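Echeverri requiem box set, worth it?

polyfauxny
Nov 15, 2022
Has anyone bought the Echeverri set? It's the Requiem on two discs, sung by the Bevavcombe choir, and it seems to cost as much as a decent lunch for the whole tenor section. The booklet alone is meant to be 300 pages. I'd like to hear from someone who got past the essay on tuning.

second_alto
I have it. The singing is lovely and the booklet is good for pressing flowers. The Sanctus is far too slow, though. I made tea during it and came back to the same chord.

polyfauxny
Slow is fine by me. Is it the Pollholm church again? Everything recorded there sounds like a swimming bath.

gutstring
Pollholm, yes, and it's the right place for it. Dry recordings of this stuff are like soup without the water. I've been playing mine off the computer through the old speakers, or was until the weekend.

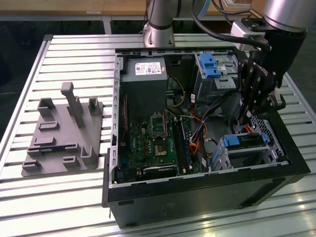

Tower on its side, lid off

As for the Sanctus, the slow speed is the whole point. You need time for the echo to clear before the basses come in.

second_alto
The echo had cleared. The echo had gone home and put its slippers on.

gutstring
Try the older Morkeck recording, then. They take it at a gallop and you can't hear a single word of the text, but you'll catch an earlier bus.

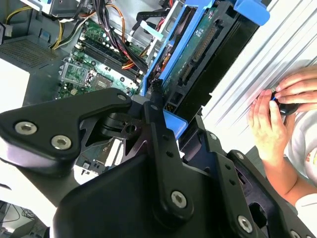 Mind you, Morkeck had the better sopranos. I'd take their Agnus Dei over this one any day, and I say that as someone who paid full price for both.

second_alto
On that we agree, which worries me.

polyfauxny
So Morkeck for the Agnus, Bevavcombe for the rest, and a flask for the Sanctus. Is the Morkeck still in print?

gutstring
Not since February. Mine is second hand and has someone's shopping list in the case.

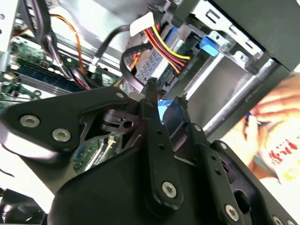

Inside the case, closer in

polyfauxny
I'll order the Bevavcombe and sulk about the other one.

second_alto
Skip the essay. Start at the Kyrie.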